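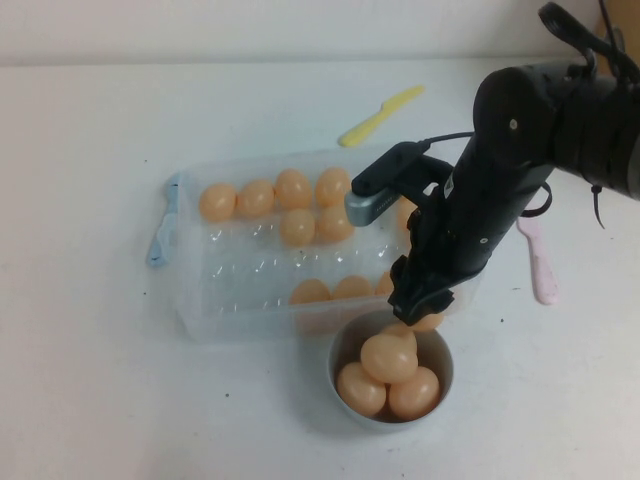
Light brown eggs in a tray, with four more in a bowl.

Why are some eggs brown and some eggs white?

I used to think brown eggs were white eggs that somebody had dipped in tea. I believed this until I was 10, and I told a lot of other kids, so if you went to school with me in Lamont, sorry!

The color comes from the hen. Every eggshell starts out white, because shells are made mostly of calcium carbonate, the same stuff you find in chalk and seashells. A hen needs close to a whole day to make one egg, and most of that time goes into the shell. If she's the kind of hen that lays brown eggs, her body adds a brown coloring near the end, a bit like a painter putting a coat on a finished wall. Crack a brown egg at breakfast and look at the inside of the shell. It's a lot paler than the outside, right?

Some hens lay blue eggs, and that works differently. The blue gets mixed in while the shell is being built, so it goes all the way through. And if a hen makes a blue shell and then puts brown on top — you get green! Green eggs are real. (Ham is still pink.)

Can you tell by looking at the hen?

Sort of. People will tell you to check her earlobes. Yes, chickens have earlobes! They're little patches of skin on the sides of the head. Hens with white earlobes often lay white eggs, and hens with red ones often lay brown eggs. There are plenty of chickens that break this rule, so don't bet your allowance on it. What really decides it is the breed, meaning what kind of chicken she is.

My aunt keeps 23 hens at her place out past Himgate, and I go up on a Saturday when I can. One of them lays eggs with dark freckles all over the fat end. Freckles are just spots where the coloring went on thicker. The same hen can lay a plain one the next day.

What's an eggshell for, anyway?

It's a house for a chick, and a house needs air. A shell has thousands of tiny holes called pores, much too small to see. Air goes in and out through them and so does a little water. That's why an old egg has a bigger air pocket inside than a fresh one, and why an old egg floats in a glass of water and a fresh one sinks. Try it! Use a tall glass and lower the egg in with a spoon, or you'll be wiping the counter like I was.

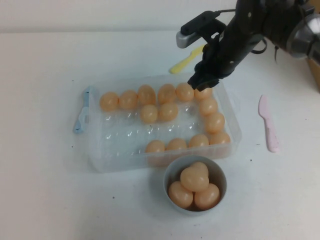 The shape helps too. An egg is a curve all the way around, and curves are good at spreading out a push. Wrap your hand around an egg with no rings on and squeeze evenly, and it's surprisingly hard to break. Tap it on the edge of a bowl, though, and all that force lands on one little spot. Crack! (Do the squeezing one over the sink, please.)

Do brown eggs taste better?

Nope. Shell color doesn't change the taste. What the hen eats can change the yolk, and hens that get lots of corn or green plants often make yolks that are a deeper yellow or even orange.

Do chicks hatch from the eggs we buy?

Eggs from the store almost always come from hens that live with no rooster, and without a rooster there's no chick. A hen lays eggs either way. In February my aunt's hens slow down a lot, since the days are short and hens lay best when there's plenty of light.

Wash your hands after you touch raw eggs, even if they look clean.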